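The Worktop Years

Measure the kitchen in a typical rented flat and the figure that matters is the length of clear worktop. Floor area hardly comes into it. In the flat I moved into above a shoe repairer in Voveck, the letting particulars gave the kitchen one line and did not mention the worktop at all. I took a tape measure to it on the first evening. From wall to sink it came to 141 centimetres, and by the end of the week less than half of that was free.

Small appliances are the reason. Older kitchens had a cooker, a kettle and perhaps a toaster, and everything else was done on the hob or under the grill. The cooker had its own place on the floor. Over the years more and more of the cooking has moved up on to the counter, and the counter has stayed the same length. 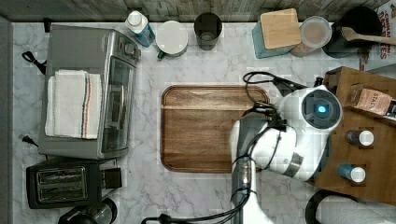
The toaster oven is the best case to argue over, as it is the one most likely to replace something bigger. It heats a small space, so it reaches temperature quickly, and for one or two people it will do most of what a full oven does. Fish, baked potatoes, a tray of vegetables and half a dozen biscuits are all within its reach. Against that, it takes up a great deal of room, and people who own one often keep a two-slot toaster beside it anyway, because toast from a toaster is quicker and more even. The top then turns into a shelf, and a folded towel ends up there. Take the towel off before switching on. The metal gets hot, and most makers ask for clear space above and at the sides as well.

I kept a notebook for 13 weeks and wrote down each appliance every time I used it. The kettle was far ahead. The toaster came second and the small oven third. Below those there was a long drop to the stick blender, which lives in a drawer and is easy to reach, and then to the rice cooker, which lives in a cupboard behind the saucepans and came out 5 times. I like the rice cooker. I had thought of myself as someone who used it weekly.

The notebook changed what I kept out. The rule I settled on was that anything used fewer than three times a week had to go in a cupboard, and anything in a cupboard that stayed there for a whole season had to leave the flat. The sandwich press went first, followed by a coffee grinder from Durkon that had been a present and made a noise like a cement mixer. I have missed the grinder twice.

Cables are the other half of the problem. The flat has one double socket above the worktop, and the landlord was not willing to add a second. High-wattage appliances should be plugged straight into the wall and not into an extension lead, so in practice only two can run at once. It also means a certain amount of swapping plugs, and loose flex lying where food is being prepared. Clips stuck to the back of each appliance helped, though the adhesive gave up on anything that got warm.

What the clear space is for is chopping, rolling and putting down a hot dish, and the board decides how much of it you need. Mine is a Sakamoto, bought second-hand, and far too large for the kitchen. For a while I used a smaller one and found that onions went on the floor. A board needs room for the knife, room for the pile you have cut and room for the pile you have not. It should also stay out. A board that has to be fetched from behind something gets skipped, and people end up cutting bread on a plate. Wood wants wiping down and standing on its edge to dry, which is awkward in a short kitchen but worth the trouble.

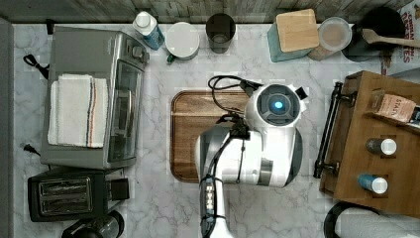 What it costs to start again

When the lease ended I moved to a place on Clekia Street with a longer worktop and no oven at all. Fitting a built-in one, with the electrician and a new length of counter, was quoted at £867. I decided to wait. The small oven came with me, along with the toaster, the kettle and the board, and they went along the left-hand wall in that order.

The longer counter filled up more slowly than the old one, but it did start to fill. By June there was a slow cooker at the far end, borrowed from my sister and not yet returned. I have started the notebook again, and the slow cooker has until the end of summer.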